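4.2 What the schemes pay for

The previous section dealt with how the two councils came to sell carbon credits at all. We turn now to what was in the credits, a question that came up surprisingly late in the interviews and was usually treated as a matter of bad manners.

Trotdale and Vekham both sold credits under the heading of avoided emissions. In plain terms, the seller promises not to do something that would have put carbon into the air, and the buyer pays for the promise. Everything depends on what the seller would have done if left alone. If a council was going to cut down a wood and is paid to leave it standing, the payment has done some good. If the council had no saw, no buyer for the timber and no road to the wood, the payment has done some good to the council.

The baseline document for Trotdale assumes that all of the upland plantation would have been felled and burned. We asked for the felling plan. There was a felling plan, and it had been written after the baseline document, by the same consultant, and it cited the baseline document as its source. Vekham's case was a little stronger, in that a felling plan had existed beforehand. It had also been abandoned beforehand, on grounds of cost, in a minute that the council supplied to us with every sign of good will.

Of the 19 parcels of land in the two schemes, we could find evidence of a live intention to clear in two. Eleven had some form of existing protection, which means the councils were being paid to obey rules they had already agreed to. The remaining parcels fell somewhere between, mostly because the papers had been lost or had never been asked for. We have counted the doubtful ones in the councils' favour throughout. It makes little difference to the result, and it made the interviews friendlier.

The buyers were chiefly retailers and makers of packaged food, for whom a cheap credit is a cheap way to put a green leaf on a label. The cost per item is very small. One buyer told us that the ink for the leaf had been the larger sum, and we have not been able to show that this was a joke.
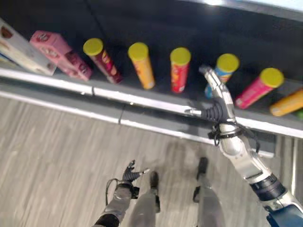

4.3 Who is supposed to check

On paper, each scheme is checked by an outside verifier. The verifier is chosen by the seller and paid by the seller, and is free to find whatever it likes, on the understanding that it may not be chosen again. In both schemes the verifier was Anivia, a firm whose reports we came to know well. They are clearly written. They confirm that the trees exist, that the maps match the trees and that the forms have been signed. They do not ask whether anyone had meant to cut the trees down, because the rules of the scheme place that question outside the scope of the visit.

Gladys Biwott, who had sat on the scrutiny panel at Trotdale, described trying to get the question put back inside:

"I asked who decides what would have happened. They said the baseline. I asked who decides the baseline. They said it had been approved. I went round that roundabout for most of an evening and then the room was needed for something else."

We do not think anyone involved was lying, at least in the sense of saying things they knew to be false. The work had been cut into pieces small enough for each person to do their own piece properly. The consultant wrote a baseline that met the guidance. The verifier checked against the baseline. The registry issued credits on the strength of the check, and the ministry pointed to the registry. Each of them, when asked about the whole, was courteous and referred us to one of the others.

The ministry's position deserves a word. It could tighten the baseline rules by letter, without going near parliament. A draft of such a letter was shown to us and had reached its fourth version. The earlier versions required sellers to prove that clearance had been likely. The fourth asks them to "reflect on" whether it had been likely, and leaves them alone with their thoughts. Officials explained that a stricter rule would cut supply and raise the price, and that a higher price would be unwelcome to the firms that are obliged to buy. That a higher price is what the system was built to produce was accepted by all present as a fair point, and the meeting moved on to dates.

The Woo amendment, discussed in section 2, would have gone further by barring any land already under protection. On our figures it would have removed more than half of the parcels in this study. It was withdrawn on a Wednesday, late in the evening, in return for a review. The review's terms of reference ask how confidence in the market might be improved, and we note that confidence can be improved without touching the market at all.
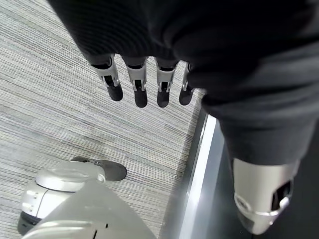 Figure 3. General view.

Section 4 by Jin-sol Yeo and Ye-seo Pyo, with interview work by Mi-kyung Cho

4.4 Limits of the evidence

Two councils are not a country. We chose them because they answered our letters, and a council that answers letters may well be better run than one that does not. If so, our findings flatter the field. It is also possible that badly run schemes are proud of themselves and reply by return of post. We have no means of telling.

The reading of intention is a harder problem. A council is not a person and may intend several things at once, particularly in January, when budgets are set. We took a live intention to mean a plan, a sum of money and a date, all in force when the scheme began. Myung-ja Chae, who commented on an early draft, thought this too strict, pointing out that very little in local government would pass it, the bin collections included. We tried a looser test, needing any two of the three. It added no parcels, as the places with a plan and a date had no money and there were none with money to spare.

Prices are taken from the councils' own accounts. Some sales were bundled with other services, and there we have used the council's split. The tables are in the appendix, along with the letters, apart from one that the sender has asked to have back.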